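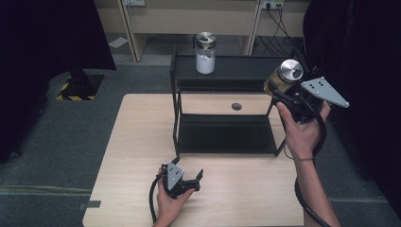 House rules for two-handed gripper work, second edition

August 16, 2026

I finally rewrote our recording rules! The old sheet had been taped up at Trellholm since December, and by July half of it was crossed out and the other half was in Melaniia Lysenko's handwriting, squeezed into the margins. The new one fits on two sides of a page. I've been wanting to write it up here for ages, as I love this stuff and I get the same emails every few months from people setting up their first pair of hand-held grippers.

Quick background for anyone who came here for the bread posts: you hold a gripper in each hand, do some ordinary job with it, and the recording goes toward teaching a pair of robot arms the same job. Our project is called Kimon. The job I've been living with lately is the jar shelf, a little black metal frame on a table, jars on and off it, sometimes between levels. It's such a good task. Glass on a narrow shelf makes you careful in a way that plastic cups never will.

Start with the cables

Both grippers trail a black cable, and the cable is the thing that will get you. Run the right one back along your forearm and let it leave the table behind your elbow. The left one goes down past the near edge. Neither of them may cross the tabletop, ever, and neither may cross the other. If you finish a take and find them twisted, put both grippers down, untwist, and then go again. I used to unwind mine by turning around on the spot like a ballerina and I've been told to stop.

Check the slack with your arms fully out before the first take of the day. Do it again after lunch if somebody else has used the station, because tall people and short people leave it set up very differently.

The idle hand has a job too

This is my favorite rule in the whole sheet, and the one I'd fight for. When one hand is moving a jar, the other hand parks low, close to the tabletop, fingers open. It doesn't wander up to scratch your nose. It doesn't hover beside the shelf looking helpful. In our first batch the idle hand was all over the place, and when I sat down to watch the takes in a row it was like watching somebody conduct a very bad orchestra.

Parked doesn't mean dead, though! If the jar needs steadying, go ahead and steady it. Just commit: go in, help, come back to the parking spot. The half-reach where you start to help and change your mind is the worst thing you can put in a recording. We throw those out.

Lifting and placing

Grip first, pause for a breath, lift. Come in over the shelf with clearance and set down straight. Jars tilt a bit in the fingers, and a small tilt in the air is fine, it's how real hands work and I'd be sorry to train it away. What matters is that the base gets level before it touches the shelf. Listen for one sound. If you hear a click and then a scrape, you landed on the rim and dragged it flat, and the take gets marked.

The old sheet said "place the jar gently," which everybody agreed with and everybody did differently. Melaniia's rewrite says "one sound" and I could hug her for it.

Other things about jars:

Lids on, screwed tight, before the grippers come off the stand. Check by hand, with your own fingers.

Mix up the contents. We have jars with white granules and jars with something pale yellow, and I want both kinds turning up in both places, left end of the shelf and right end. If the white one always sits on the left, a model will happily learn "left" and never look at the jar at all.

Never catch a falling jar. I know. Everything in your body wants to. Let it go, step back, call it out. Shoes with closed toes, no exceptions, and that includes people who are "only watching."

A chipped jar is finished. It goes in the bin marked for glass and somebody writes it down.

The floor

Our floor tape is yellow and black and it means keep this spot for the equipment that lives on it. Stands go on their marks. If a stand has been bumped, tell someone, even if you pushed it right back and it looks perfect. We lost 207 takes in the spring to a stand that had been "pushed right back," and I'm still a little sore about it, mostly because the person who pushed it was me.

Power cables stay over by the outlets at the desk unit and hang down there. They don't come out across the carpet to the table. When the Lerberg crew visited they asked why we were so fussy about this, and then one of them went home and taped down everything in their own lab, so I'm counting that as a win. Paper on the floor gets picked up between takes, too. We're all guilty there.

How long to go for

Takes of the jar task run short, so it's easy to keep rolling until your wrists ache. We cap it at 12 takes and then swap operators. I pushed for a higher number and I was wrong! My last few takes in a long set were visibly lazier, with lower clearance over the shelf and the jar coming in sideways. Grippers with metal plates and a camera's worth of gear strapped around you are heavier at the end of the afternoon than at the start.

Say what you saw

Every take gets a note, even if the note is "ok." We tried a fancy scoring form with 7 fields, borrowed from the Xiao bench next door, and people filled in the first three and guessed the others. Now it's one line of free text and a keep/toss mark. The lines have become wonderful. "Kept, but I sneezed." "Tossed, left hand drifted." "Kept, slow, pretty." You can learn a lot about a task from a month of those, and I've started reading them before I look at a single recording.

One thing we're still arguing about is whether to keep recoveries, where the jar slips in the fingers and you regrip in the air and save it. I say keep, clearly labeled. A robot is going to have slippery moments and I'd like it to have seen some good saves. Melaniia says keep only when the regrip happens over the shelf or table, never out over the floor, and I'm coming around to that. The sheet currently says "ask," in pencil.

If you run a setup like this, I would really love to see your rules, especially anything on handing an object from one gripper to the other. Ours has one sentence on it and the sentence is bad. Comments are open.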